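工房記録 7月 フェルト小型帽の糊付けに関する試験(続き)

記録者:パラスケヴィ・ペトリディス
立会:ペリクリス・グキカス、ロシオ・カブラル(午後のみ)

一、前回からの引継ぎ

前回の記録で保留とした、人形用小型帽の山部分の形状保持について、試験を継続した。対象は羊毛フェルト製の帽体で、ラザリディス(Lazaridis)旧蔵分の修理に用いる補作品である。原品には手を加えない。この点は前回の打合せで確認済みであり、以後の記録では繰り返さない。

従来の工程では、帽体を木型にかぶせて蒸気で成形し、乾燥後に内側からシェラックのアルコール溶液を刷毛で引いていた。この方法で得られる硬さに不足はない。問題は、淡色のフェルトに用いた場合に黄みが表まで抜けること、および収蔵後の再調整が難しいことの二点である。補作品は展示のたびに人形の頭部へ合わせ直す可能性があるため、水または低濃度のアルコールで緩められる糊への変更を検討している。

二、試験片

試験片は同じ反から裁断した白および淡紅のフェルトを用いた。反の端は密度が低く、前回の結果が揃わなかった一因と考えられるため、今回は中央部のみを使用した。試験片の通し番号は1325から始め、欠番は設けていない。前回の試験片のうち番号札の外れたものは比較対象から除き、箱の蓋に「参考」と書いて別置した。

糊は次の四種とした。

甲 従来のシェラック溶液(脱色品)
乙 メチルセルロース水溶液
丙 小麦澱粉糊を薄く漉したもの
丁 ゼラチン水溶液

丁は当初の計画に含まれていなかったが、カロピ・カロイェロプロス氏(以下K氏)から、古い製帽の手引きに兎膠を用いた例があるとの指摘を受けて追加した。手引きの該当頁は写しを取り、資料番号1459として綴じた。配合の単位が現行のものと異なるため、換算はK氏に依頼中である。換算が戻るまでは、当工房で紙の裏打ちに使う濃度をそのまま当てた。したがって丁の結果は暫定とする。

三、手順および観察

午前九時半、蒸し器に水を張り、沸騰を待って一枚目を入れた。蒸す時間は各15分とした。取り出した試験片はすぐに半球形の木型へかぶせ、裾を綿紐で縛り、木型の縁に沿って指で押さえた。紐は前回、結び目の痕が残ったため、平織りのテープに替えている。テープの痕は認められなかったが、幅があるぶん、裾の立ち上がりがやや甘くなる。縁飾りを付ける場合には隠れる範囲である。

木型には事前に薄い包装用フィルムを張った。乙と丙では剥離に支障はなかった。丁ではフィルムの皺がそのまま内面に写った。表側への影響はないが、頭髪と擦れる面であるため望ましくない。次回はフィルムを張らず、木型に蝋を引いて試す。

糊は完全に乾いた後、木型から外さずに裏返せる分だけをめくって塗布した。塗布量は秤で管理する予定であったが、試験片が軽く、通気口からの風で指示が落ち着かない。グキカス氏の提案で秤に紙箱をかぶせ、風を遮って読み取った。以後この方法を標準とする。

甲は例のとおり、塗布後まもなく手に硬さが伝わる。白の試験片では頂部に淡い黄変が出た。脱色品でもこの程度は避けられないようである。淡紅では目視で判別しにくいが、無塗布の試験片と並べるとわずかにくすむ。

乙は乾燥後の変色が最も少ない。ただし一度塗りでは柔らかく、指で押すと頂部が戻らない。二度塗りで形は保たれた。三度塗りでは内面に膜が張り、折り曲げると白い筋が入った。二度塗りを上限とするのが妥当と思われる。

丙は硬さと戻りの均衡がよい。カブラル氏は午後に試験片を触り比べ、番号を伏せた状態で丙を第一に挙げた。一方で澱粉は虫害の懸念があり、収蔵担当の了解なしに採用することはできない。クリンダ(Clinda)の収蔵区画は湿度の変動が小さいが、貸出先までは管理が及ばない。

丁は弾力があり、手触りは原品に最も近いとの意見が出た。記録者も同意見である。臭気は乾燥後に消えた。濃度が未確定であるため、順位付けからは外す。

四、復元性の確認

午後二時より、乾燥した試験片の頂部に軽い荷重をかけ、除荷後の形を輪郭定規で写し取った。荷重には小袋に詰めた鉛玉を用いた。布越しに当てるため、接触面に凹みは生じない。輪郭は方眼紙に移し、綴り106に収めた。

比較の結果、荷重直後の沈み込みは甲が最も小さく、乙の一度塗りが最も大きい。除荷後の戻りについては、甲よりも丙および丁が良好であった。甲は沈み込みこそ少ないが、ひとたび凹むと折れ目が残る。展示作業中に手が触れる事故を想定すると、戻りの良いほうを重く見るべきである。この評価の重み付けについては記録者の判断であり、グキカス氏は留保を付けている。同氏の見解は、着脱の回数を減らせば硬いほうがよい、というものである。両論を併記し、次の打合せで決する。

水による緩みは、湿らせた吸取紙を内側に当てて確認した。乙は速やかに軟化し、木型に戻して再成形できた。丙もこれに準じる。甲は水では変化しない。アルコールを含ませれば緩むが、染料の移りが吸取紙に認められたため、淡紅の帽体には用いないこととする。

五、染色に関する付記

淡紅の染めは、イラドウッド(Iladwood)の染場に依頼した二回目の仕上がりである。初回より青みが強く、灯りによっては藤色に近く見える。原品の色見本との差は、昼光では許容の範囲と判断した。展示室の照明下での比較は未実施である。フリストス・コンスタンティニディス氏に照明器具の借用を申し入れ、返答を待っている。

染めむらは裾の近くに集中する傾向がある。染浴に浸す際に縁が重なるためと考えられる。染場には、次回から縁を重ねずに吊るすよう文書で伝えた。むらのある反は試験片に回し、補作品には使わない。

縁に付ける細帯は、薄茶の羊革と綿テープの両案が残っている。羊革は曲面に沿わせやすいが、糊の水分で縮む。先に帯を縫い付けてから糊を引く順序では、縮みによって縁が内側へ引かれた。順序を逆にし、糊が乾いてから帯を縫うこととする。針は革用の三角針を避け、丸針の細いものを使う。三角針の穴は、縫い直しの際にフェルト側で広がりやすい。

六、物品および安全

グリクデン(Grikden)に発注した木型の小寸は未着である。納期の照会はカブラル氏が行う。到着までは既存の木型に薄いフェルトを重ねず、寸法の合うものだけで試験を進める。重ねた状態で取った形は、外した後に歪みが出ることが過去の記録で明らかである。

蒸し器の蓋の取手が緩んでいる。使用者は厚手の手袋を着け、取手ではなく蓋の縁を持つこと。修理票は提出済みである。アルコールを扱う際は窓側の作業台を使い、蒸し器の火が消えていることを二名で確認すること。本日は甲の塗布を蒸し器の使用後に回し、同時作業を避けた。

七、次回の予定

(一)丁の濃度を換算値に合わせ、白と淡紅の双方で再試験を行う。
(二)木型に蝋を引いた場合の内面の状態を確認する。蝋がフェルトに移る場合は中止する。
(三)乙の二度塗りと丙を、縁帯を付けた状態で比較する。
(四)収蔵担当に澱粉糊の可否を照会する。照会文はK氏が起案し、記録者が確認する。

乙と丙のいずれかに絞る時期については、急がない。補作品の納入は秋の展示替えに間に合えばよく、乾燥後の経時変化を見る余裕がある。試験片は引出しの上段に平らに置き、頂部に他の物を載せないこと。

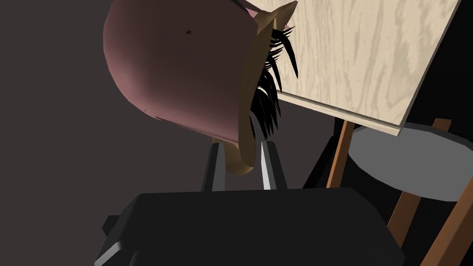

なお、経時変化の観察は月に一度とし、輪郭の写し取りは同じ定規で行う。定規の歯に緩みが出た場合は、交換の前後で同一の試験片を写し、その差を綴りの余白に記入する。観察担当は当面グキカス氏とし、不在時は記録者が代わる。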